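Chapter 3: Reading a Property Listing
Real Estate Basics
3 min read
27/03/2021 | By Tassanee Panyasiri

A listing is a sales document, and a buyer should read it as one. This chapter explains what it must state – price, lot size, monthly dues – and what it may leave out.
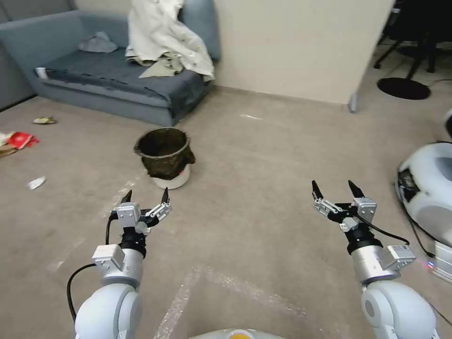
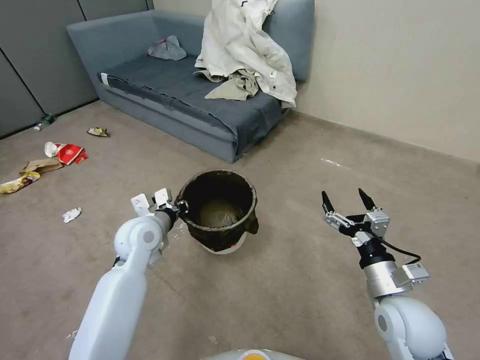

Floor condition is often left out. The Barnach listing used in this chapter gives a $4,000 deposit and dues of $495, with no word on the floors. Small items also need a written line: a dirty bucket, like the one on the floor in the second picture, stays or goes as the contract says.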